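About Gomex

Gomex is a small company that teaches household robots by showing them what to do. A person takes the controls, the robot follows along, and everything it sees and does gets saved so it can learn from it later. We started with one borrowed desk and one very stubborn gripper, and we still get excited when a new lesson goes well!

Most of our teaching happens in simulated homes, with a trained operator steering both arms from a control station. 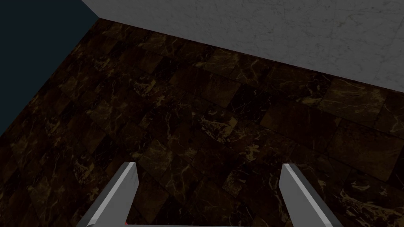
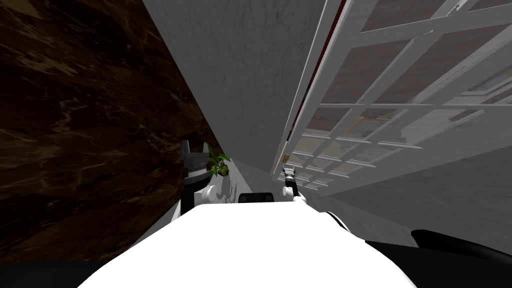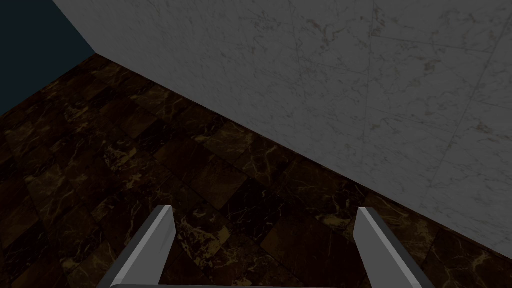
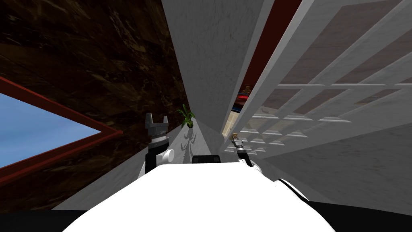 Our operators come from all sorts of jobs - baking, sewing, piano teaching, crane work - and we love that mix, because good hands matter more to us than a technical degree. New people spend their first 27 hours just moving around before they record anything for keeps. They get used to seeing a room at a slant, and to steering with two open gray fingers and a stretch of dark marble floor as their only guide. Patterned stone is great practice, by the way. The gold veins run every which way, and you have to learn to read distance from the tips of the fingers and the line where the floor meets the wall.

The software our operators use is called Elow. We wrote it ourselves and we rewrite bits of it nearly every month. Elow links the operator's hand controllers to the robot's arms and keeps the different views in step, so you can check the whole upper body and then go straight back to what one gripper sees. Its best feature (we argue about this at lunch) is the redo pedal. Tap it and you jump back to the start of the attempt, no menus, no waiting.

Kırmızıgül is our library of rooms. The name means "red rose" in Turkish and it stuck after the very first room we built, which had roses on the wallpaper. It now holds 201 rooms, from cramped kitchens to big halls with far too much marble. We like our rooms to be a bit odd, with strange colors and awkward corners, so a robot never gets too comfortable with one kind of home.

Then there is Zernex, our hands-on program. At Zernex the operator stands beside a real arm and guides it by the wrist through a job such as folding a towel or closing a drawer. It's slower than remote control and your shoulders will feel it, but some movements are so much easier to show than to steer. Last July the Zernex group recorded 1402 of these lessons, which is still our record for a single month.

We are always happy to meet people who want to try operating. You don't need to know any code. Send us a few lines about something you do well with your hands, and we'll find you a time at the controls.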